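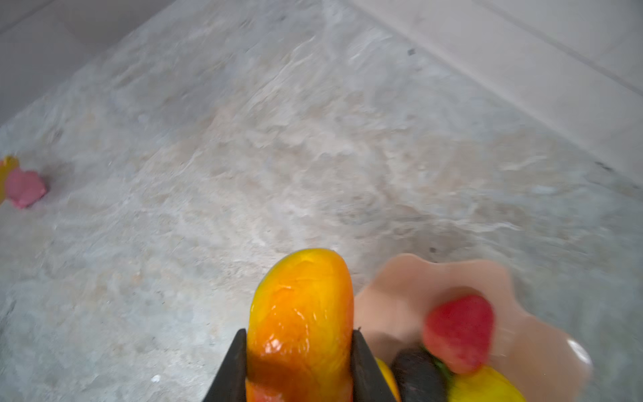 Can it put the fruit away yet?

Readers of this newsletter will know I have one question for anybody who works with robots, and it's the same one my mother would ask: when can it do the tidying? I've been asking it for years, at open days and trade fairs and once at a wedding (sorry, Thomas), and the answer has always been a date far enough off that I'd have forgotten who told me.

So in July I took the train out to Tarley, where Marisa Palumbo and Fiifi Baidoo have been working on household chores at a little outfit called Bemudico. They don't build robots. They buy arms in, fit grippers to them and then spend their days trying to get them to do the sort of jobs you and I do while thinking about something else. Fruit into a bowl. Socks into a drawer. Cups off a draining rack. Marisa calls it "the boring list" and she's very fond of it.

Fruit was the job on the go when I got there, and I could have watched it all afternoon. I more or less did! The idea is that bits of fruit lie about on the floor and the arm picks them up and drops them in the bowl, which is a rather sweet pink thing with a wavy edge. The small camera is up near the wrist, so what you get on the monitor is the robot's own view, two dark fingers and whatever they've got hold of. There's something oddly gripping about it (I know, I know). You find yourself leaning to one side to help.

The mango is the star. Fiifi says it's the piece visitors always remember, being big and bright and shiny, and it's a brute to hold. Think about how you pick up a mango. You don't think, do you? Your hand goes round it and that's that. Two flat fingers have to come in from either side and squeeze in the right place, and if they catch it too near one end the thing tips, or squirts out and goes off across the floor. When they get it standing up between the fingers with the point at the top, it looks like the easiest thing in the world.

Then there's the shine. I hadn't given a moment's thought to shine before this trip. A glossy skin throws the ceiling light back at the camera in bright streaks, and where the streaks are, the colour has gone. You and I look straight past that. Fiifi told me they'd had a bad week when the lights were changed and everything yellow had to be learned more or less afresh. The dark fruit gives them the opposite trouble: one that looks like an avocado, down in the bowl in the shadow, hardly shows any detail at all on the monitor. The strawberry, on the other hand, is a joy. Red, pointy, nothing else like it in the bowl.

I asked my question, of course. Could it do my kitchen?

Marisa laughed for quite a long time. Then she gave me a proper answer, and I'll try to do it justice. Picking up one known thing from a clear bit of floor is in decent shape. Picking up one known thing from a heap is harder. Picking up something it's never met, from the back of a cupboard, with a tea towel draped over it, is a different job altogether, and she wouldn't put a year on that. What slows them down most is the bit between the jobs. A person clearing up sees the fruit, sees the bowl's getting full, shoves the lemon over to make room and carries on. The arm will happily let go of a mango on top of a pile with no space for it, and then somebody has to decide whether that counted.

They're strict about what counts, by the way. It has to end up in the bowl and stay there. Resting on the rim is a fail. Fiifi showed me the tally for the mango, which they'd left running until it reached 2000 tries: 1605 good ones. I thought that sounded terrific and said so. He asked me how I'd feel about a dishwasher that did that to my plates, and I've been going round quoting him ever since.

I had a go at driving it by hand, which they let you do if you ask nicely. Dreadful! I managed two pieces in the time it takes to eat a biscuit and a cup of tea to go with it, and I knocked a third piece further from the bowl than it had been when I started. My hand knew what it wanted and the fingers were always a little way off from there. I came away with a good deal more respect for the software, and for my own thumbs.

On the way home I rang Lucrezia Bassi, whose family firm packs fruit over at Gunau, to see what she made of it all. Some of you met her when she gave us that talk on crates. She's had machines on the line at Bassi for years, for weighing and for moving boxes, and she's very happy with them. But the hands that turn a piece over, feel for a soft side and set it down in its tray are still people's hands. She'd have a robot for the end of the day, she said, for the sweeping up and for fetching whatever's rolled under the belt. "If yours can get under the belt, send it to me." I've passed this on to Marisa, who wrote it down.

So where does that leave my tidying? Further along than the last time I asked, I think. A few years back I stood in a hall and watched an arm take so long over a single block that the man next to me went off and had his lunch. This one gets on with it. It also has bad moments where it closes its fingers on nothing and carries the nothing very carefully to the bowl, and I'm afraid I loved it all the more for that.

Bemudico are after household jobs to add to the boring list, and Marisa would like them from people who do the jobs and not from engineers. Small ones, please, with a clear beginning and end. Sandro Dal Bello has already put in for pairing up the lids and the plastic tubs, and he's been told it's a long way down the queue. Send me yours and I'll pass them along with the next batch. I've got dibs on the cutlery drawer.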